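Home | Reports | Site Visits | Notes | Contact

Visit report: Fellthorpe, two-arm handling cell

The Fellthorpe site opened its manipulation workshop to outside visitors for one afternoon in April. Most of the people in my group came for the Plistel conveyor line on the ground floor. I spent the time upstairs, where the two-arm cells are kept, and most of that time on one fault. Laiba Ghumman, who runs the cells, had it on the whiteboard when we came in and was willing to go through it in detail.

The task is bag packing. One arm steadies or opens a soft bag, the other picks up small items and places them inside. Both arms carry five-fingered hands. The control software is called Ilus and is written in-house. The hands are driven over a separate bus from the arms, with the cables run along the outside of the links and tied at intervals.

The fault had appeared on Monday. During a packing run the right hand stopped reporting finger positions while the arm kept moving. Ilus is supposed to treat a silent hand as a stop condition. In this case it held the last good reading and went on. The fingers were closed on the bag at the time, and the arm lifted the bag clear of the table before an operator pressed the stop. There was no injury and no damage beyond a pulled seam.

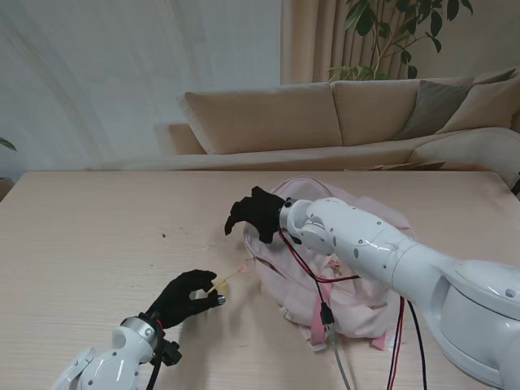 Two-arm cell with bag and stick item. A red cable from the right wrist lies across the backpack.

The first suspect was the wrist cabling. External cables on a moving arm can catch on a soft load, and a bag strap is a good hook. Ghumman's group unplugged and reseated every connector on the right arm, then ran 1000 wrist rotations with no load. There were no dropouts. With a bag on the table and the hand working close above it, dropouts came back at irregular intervals. The longest lasted 87 milliseconds.

That length matters. The watchdog in Ilus was set to trip at 2000 milliseconds, a value left over from bench testing, when the hands were often unplugged on purpose. A dropout of 87 milliseconds never came near it. The Monday event was longer, but the log for the hand bus has a gap in it and the true length is not known. Ghumman was clear that the gap is a fault in its own right -- the logger shares a buffer with the bus it is meant to be watching.

Three changes had been made by the time of our visit:

- The watchdog now trips at 78 milliseconds and stops both arms, including the one whose hand is still reporting.
- A stale reading is marked as stale and cannot be used by the grip planner.
- Lift height is limited until both hands have confirmed their finger positions.

The shorter limit has a cost. The cell now stops more often, and each stop has to be cleared by hand at the console. I asked whether the limit would be relaxed. Ghumman said it would stay where it is until the cabling had been rerouted.

Rerouting is the part that is not settled. Bhatt, the firm that supplies the cable guides, offers a sleeve that would hold the wrist cables tight to the housing. It fits the arm but reduces wrist travel, and the present packing motion uses nearly all of that travel. A longer service loop keeps the travel and makes snagging more likely. Ghumman prefers the sleeve with a reworked motion. Two of her engineers would like to try a breakaway connector first. My own view is that a breakaway connector is only acceptable if the fingers have a defined behavior on power loss, and at present they simply stay where they are.

The stop button was also discussed. On Monday it was on the console, a full step from where the operator stood. There is now a second one on a lead.

We were back downstairs by 4 p.m. for the conveyor demonstration, which ran without a stop. I have asked for the rerouting test results and will add them to this page if they can be released.

Related reports
Plistel conveyor line: notes from the ground floor
Stop buttons and where they end up
Cable guides on small arms, part 2
Watchdog settings left over from the bench

Last updated: April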